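Bastmont Event Hire
24 Jan 2018

Bastmont Event Hire has revised its terms for inflatable bookings in Bridudstead and the surrounding villages. The main points are set out in this thread. Existing bookings keep the terms printed on their confirmation.

1/ Deposits. A deposit of 320 is payable when the booking is made. It is returned in full if the hirer cancels at least 2 weeks before the event.

2/ Space. The Zovano obstacle course requires level grass with a clear margin on every side. Hirers are asked to measure gates and side passages before booking. Our crew cannot lift equipment over walls or fences.

3/ Power. Each blower needs its own outdoor socket. Where a field has no supply, a generator may be added to the order. Please do not connect catering equipment to the same generator.

4/ Wind and rain. The crew leader decides whether a unit may be inflated and that decision is final on the day. If we cancel for weather before delivery, the hirer may choose a new date or a refund.

5/ Supervision. The hirer must provide one adult for each unit for the full period of hire. Attendants can be booked through our office at an extra charge. Shoes, glasses, food and face paint are not permitted on any inflatable.

6/ Schools. Morning deliveries to schools are completed before pupils arrive. The office will need a site contact and a parking space for a long van. Risk assessments are sent by email with the confirmation.

7/ Large events. For events expecting more than 2000 visitors, organizers should contact us before they publish a site plan. We will agree on the position of each unit and the route for the van.
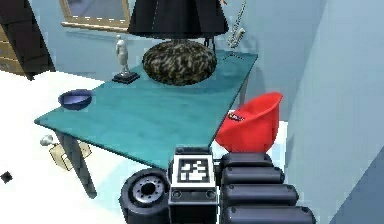 8/ Indoor bookings. Tawfik Hall remains available for toddler castles only. The taller slides do not fit under the hall ceiling. Setup begins when the hall opens, and all items must be out by closing time.

9/ Damage. Ordinary wear is covered by the hire charge. Cuts, burns and paint stains are charged at the cost of repair, up to a limit of 700 per unit.

10/ August dates are now open for booking. Requests are handled in the order received, and a date is held only once the deposit has been paid. The full terms are available from the Bridudstead office.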